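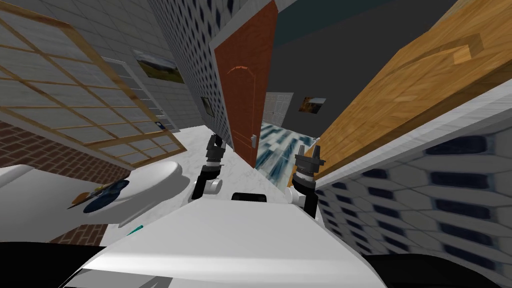 Home | Menus | Rooms | Book a Table | FAQ | Find Us

Visiting the Flotgate: common questions

Do I need a reservation?
For dinner on Friday and Saturday, yes. At lunch we keep half the tables for walk-ins. The dining room seats 54, and the bar has 15 stools that can't be reserved.

How long do we have the table?
Two hours for parties of up to six. Larger groups can stay the whole evening if they book the late seating.

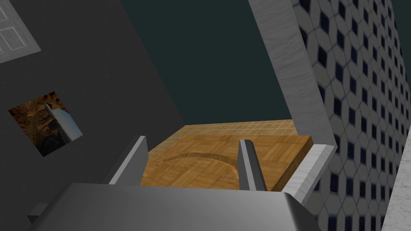
Who does the cooking?
Dirceu Pacheco runs the kitchen and Rizal Yeoh bakes the bread and makes the desserts. The menu is short and changes when deliveries do. Sharing plates come on a board, and people often ask us about wood like the honey-brown parquet shown here, with its small planks set in alternating square blocks. We don't sell boards, but the gift shop in Moston carries a few kinds.

Can you handle food allergies?
Usually. Tell us when you book and again when you sit down. We use one fryer for everything, so we can't promise gluten-free fries.

Do you take large groups?
We can take up to 60 people if you hire the whole dining room. A deposit is required, and we need the final headcount a week ahead.

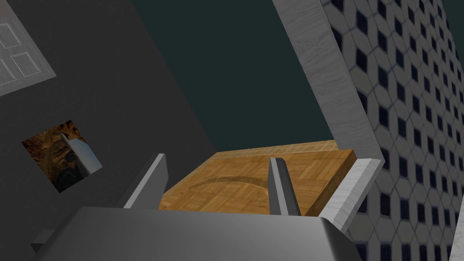

What is the tasting menu?
Five courses, served to the whole table, dinner only. It costs $53 a person without drinks. The cheese course is optional and can be shared between two. It comes on a board too, with a blunt-ended knife, a bit like the more upright, narrow gray piece that stands just right of center in the picture, tapering to a blunt top.

Are dogs allowed?
In the bar and on the patio, on a leash.

Where do I park?
Behind the building, off Damasceno Street. If that lot is full, use the public one by the bridge, free after 6 p.m.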